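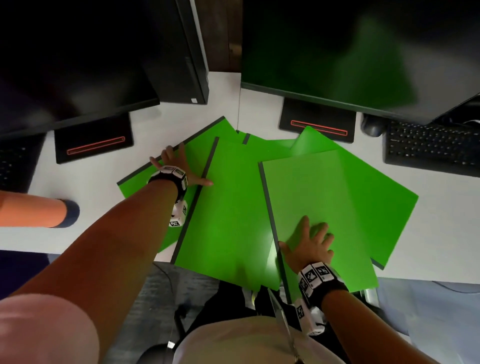
Give the paperwork a desk of its own

I want to argue for something small and rather unfashionable: every robot cell should have green folders, and somebody should be paid to spread them out on a desk and argue with them before anyone picks up a spanner.

I look after a palletising cell at Pitside, where one arm lifts sacks off a conveyor and stacks them 54 to a pallet. It is a lovely old thing and I am unreasonably fond of it. When I took it on, its history lived in three places: a maintenance program that only half the shift could log into, a drawer of loose sheets, and the head of Oluf Briem, who was about to move to Stotden. Oluf's head was by far the best of the three.

So before he went we sat down and wrote it all out. Gripper in one folder, arm and joints in another, then conveyor, guarding, and a last one for everything electrical. Bright lime green, with dark spines, and big enough that you can't lose one under a keyboard. Opening them side by side is the whole point! A fault in a cell hardly ever stays in its own chapter. Last November the arm began setting sacks down a little short on the far row, and I would have sworn it was the gripper. The gripper folder said new pads had gone on at 346 hours. The conveyor folder, lying right next to it, said the end stop had been moved in the same week. I moved the stop back, ran 400 sacks and didn't get a single short one.

Could a screen have told me that? Of course it could, and I have two of them on my own desk. But a screen shows me what I ask for, and that morning I was asking about grippers.

Naa Kwofie, who runs the night shift, disagrees with me on nearly all of this. Her case is a good one. Paper can't be searched, it can't be in two buildings at once, and if the person before you wrote "adjusted slightly" then you are stuck with it for ever. She would like the lot scanned and the folders gone. I have given way on the scanning (she was right, and it came in handy when the Wurlow site asked how we set our vacuum switches). I won't give way on the folders.

Where we do agree is on what goes into them. Write the number before and the number after. Write which way you turned the screw. If you tried something that made no difference, put that in too, with your initials, so that the next person doesn't spend a night trying it again. Mikkelsen, who fitted our guarding, left us a single page on the gate switches done in exactly that style, and I have used it more than any manual on the shelf.

It takes time, I know. A quarter of an hour at the end of a repair feels endless when you want your tea. But looking after a machine is mostly remembering on its behalf, and I've come to enjoy that part nearly as much as the spanner work. Ours has its fifth folder almost full now, and I have already ordered the sixth in the same green.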